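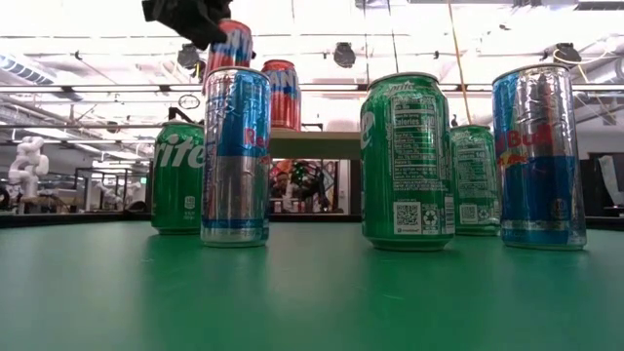
Peltow Skelport gripper, long-term review
19 December 2020
Rating: 3 out of 5

I have now dropped more soda than most people drink. The Skelport is Peltow's mid-priced electric gripper, the one with the dark fingers and the brochure full of eggs, and we bought ours to sort and stack drink cans on a demo cell. Cans are a good test. They are slippery, they come in two or three widths, and when they fail they tell the whole room.

First the good news. Setup took a morning. The wrist plate fit our arm without an adapter, the single cable goes where you'd want a cable to go, and the Hemmin control software found the gripper on the first try, an event I had set aside an afternoon for. The fingers close smoothly and the grip force is adjustable in steps fine enough to matter. A standard soda can and a tall skinny energy drink both fit in the same jaw with room to spare, and you can switch between them without touching a screwdriver. For the first 304 picks I was composing a much nicer review.

Pick 305 went on the floor.

What happened was this. The arm had a full can up in the air on its way to the second level. Someone hit the emergency stop, for the perfectly good reason that a sleeve had gotten too close to the elbow joint. The arm stopped dead, as it should. The gripper then opened, as it very much should not. The can came down on its rim, split along the side and emptied itself across the table, under the table and into a power strip we had all agreed was out of the way.

The manual covers this on page 30, in a gray box. The Skelport leaves the factory set to "release on power loss." There is a second setting, "hold on power loss," and it lives three menus deep in Hemmin under a heading called Comfort Options. I have read the page several times looking for the comfort. To be fair to Peltow, release does make sense if what you're worried about is a trapped hand. It makes less sense as a silent default on something meant to carry things over other things. A question during setup would have fixed it.

With hold switched on, I ran the stop test again over a foam mat, with everyone standing back. The fingers stayed shut. I repeated it until the mat got boring, then left it in that mode for good. Please do the same before you lift anything you'd mind wearing.

The other trouble is slower. After 500 cycles or so of handling cold cans, the finger pads pick up a film, and the grip starts to creep. You see the can lean a little in the fingers, then a little more, and the slip warning comes on at the moment the can leaves, like a smoke alarm that goes off when the firemen arrive. Wiping the pads with alcohol at the start of each shift has mostly cured it. Turning up the force also works, up to the point where an empty can becomes a smaller empty can.

Peltow rates the pads for 3,000 cycles. Ours had a visible groove well before that and I swapped them for a set from Lilow, which are softer, uglier and grip better. They went on with the original screws.

Support answered my email in two days and was polite. They told me the release setting was working as designed, which I had already gathered from the power strip. They also said a firmware update this December would add a startup reminder. I have the update. The reminder is a small orange dot.

Pros: easy mounting, wide jaw, quiet, good force control.
Cons: lets go in an emergency unless told otherwise, stock pads, the dot.

Would I buy another? Yes, with Lilow pads in the same order, and I'd test it with empties.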